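Sulphur additions at bottling, Kusville Riesling

Home Winemaking > Whites > Stability and fining

must_weight
Posted Saturday, 7:40 am

Bottling 60 litres of Riesling next month, fruit from the Goslow end of Kusville. pH 3.05, TA 8.1 g/L, residual sugar 6 g/L. Free SO2 is sitting at 18 ppm by aspiration. I had planned to go to 37 ppm free and sterile filter at 0.45 micron. My neighbour's batch was bottled at the same free figure and went flat on the nose within a year. Is 37 too high at this pH?

plindura_hills
Posts: 563

Yes, in my view. At pH 3.05 you need well under 20 ppm free to hold 0.5 ppm molecular. At 37 you are over 1 ppm molecular and you will smell it for months. Go to 25 and allow for a few ppm lost at filling.

coldsoak
Posts: 3295

Disagree. The molecular figure is for microbes. Free SO2 also has to deal with oxygen picked up at bottling, and hobby fillers are poor in that respect. A gravity filler with no inert gas can add 2 to 3 mg/L dissolved oxygen, plus whatever is in the headspace. I bottle Riesling at 35 under screwcap and it settles down by spring.

Storage matters more than people allow. Mine stays at 13 degrees. The kitchen is the wrong place for it, floor or cupboard. 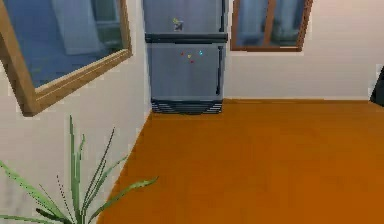

Re: Cold stabilisation before the addition

must_weight

Noted. Second question. I haven't cold stabilised yet. Should the addition go in before or after?

plindura_hills

After. Chill to minus two for a fortnight, rack off the tartrate, then measure again. Below pH 3.65 the pH drops slightly as bitartrate comes out, so your molecular fraction goes up a bit. Another reason not to aim for 37.

Kwiatkowski_Cellar

Cold wine also takes up oxygen faster. Purge the receiving vessel with argon or CO2 when you rack, and let the wine come back to cellar temperature before you bottle.

coldsoak

Agree on the purge. Still don't agree on 25. Unless he has a dissolved oxygen meter he is guessing at the pickup.

plindura_hills

He can do six bottles at each level and taste them in April. Aspirate one of each at the same time.

must_weight

Will split it - 28 for most, a dozen at 35. Screwcap on all of it. Filter pads are on order.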